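How to Set Up and Record Zipper Tasks on Household Objects: Working Rules for Operators

Who this page is for

This guide is for operators who record small manipulation tasks with a two-finger gripper on normal household things: pouches, pencil cases, wash bags, jackets. It covers only zippers. For lids and caps, please read the separate page.

The rules were first written for the Pallitz stations and were later taken over at Vundon with small changes. Where the two sites still work differently, I say so. If you find a rule that does not fit your station, write it in the station log and continue with the rule as it is until somebody changes it. Two stations with two private versions of one rule give us recordings that we cannot compare.

Before you start

You need the arm in its rest position, the stop button within reach of your free hand, and a table that is fixed to the floor or heavy enough not to move when you lean on it. Check the finger tips. If there is thread, glue or dust on them, clean them with a dry cloth while the arm is disabled. Do not clean them while the arm is holding its position, even if it stands very still.

Set the gripper force limit to 6 newtons. This is our value for all fabric zippers. A zipper that does not move at this value is recorded as "stuck" and you go on to the next object. Please do not raise the limit to finish one task. Metal teeth can bend, and a slider that jumps off its track ends the session for that object.

Step 1. Choose the object

Take a pouch with a pull that is free to swing. A pull that is sewn flat against the tape belongs to another task group. The pouch can be empty or filled, but write down which. A filled pouch keeps its shape and the side wall stands up under the zipper. An empty one folds when the fingers press, and beginners often think that the grip is bad when it is only the fabric giving way.

Printed and shiny surfaces are welcome. We had for a long time too many plain gray objects in the collection, and the models learned this very well.

Step 2. Prepare the table

The table should look like a table that people use. Some paper under or beside the object is fine and we even ask for it in half of the sessions. But all paper has to be from the prop box. Letters, bills, appointment cards and labels with an address are not allowed if they belong to a real household, also when they lie face down, because a sheet can turn over when the pouch moves. Read each sheet one time before it goes on the table. A general printed letter without name and number can stay.

At Besora, which makes our prop sheets, the text is printed in 11 point or larger. Small text is not a problem for the robot, but the reviewer needs to read it to clear the recording.

Step 3. Place the object

Put the pouch so that the zipper pull hangs over the side wall and points to the gripper. The corner with the slider should be nearest to the arm. Leave a free space of one hand between this corner and the table edge on the side where the arm enters.

Do not hold the pouch with your fingers. If it slides, use the thin rubber mat, and write "mat" in the notes. Vundon does not use the mat at all, so a sliding pouch there is simply recorded as it slides.

Step 4. Approach and close

Bring the gripper in low, with the fingers open and one finger on each side of the pull. Move the last part of the way at the slow setting. Stop when the pull is between the finger tips, and look at it before you close. This look is part of the procedure, so please do not skip it when you are late.

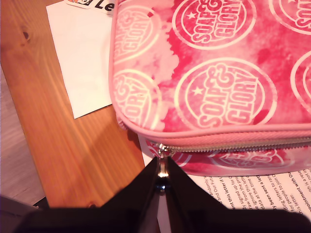

Finger tips at the zipper pull, with the slider at the rounded corner of the pouch.

Check these points at the stop:

The pull is between the two fingers and does not lie behind one of them.
No fabric, piping or loose material is caught between the tips.
The fingers do not press on the table or on a sheet of paper.

If one of them is wrong, open, go back and approach again. A second approach is a normal part of the data and you do not need to delete the first.

Then close until the force reading is steady. Pull along the teeth, in the direction of the zipper and never straight up. At a rounded corner you must turn the wrist together with the track. Most of our failed attempts happen in this curve, where operators continue in a straight line too long and the pull slips out.

Step 5. End the attempt

An attempt ends when the slider reaches the end of the track, when the pull slips out, or after 600 control steps. Open the fingers fully and move back to rest before you touch the object. Your hand stays outside the marked area until the arm status shows "disabled". This is the one rule for which we stop a session immediately.

Step 6. Write the notes

For each attempt, fill in the object number, filled or empty, mat or no mat, and the result. Use only the result words from the list: open, closed, partial, slipped, stuck. The Sisodia review tool rejects other words, and a free comment goes in the field below.

After 200 attempts with one object, retire it. The teeth wear and the slider becomes loose, and then the later attempts are easier than the first ones. Put the retired object in the gray crate with its number still on it.

Common mistakes

Closing on the slider body. The slider is hard and smooth and the tips slide off it. Grip the hanging part.

Straightening the pouch between attempts. Leave it as it lies, unless the pull is out of reach. If you move it, note this.

Changing the light in the middle of a session. Metal pulls reflect strongly, and a lamp that is moved makes a different recording. Start a new session if the light must change.

Questions about this page go in the station log under entry 1047, where the older versions are also kept. The last revision is from December and changed only the rule about paper.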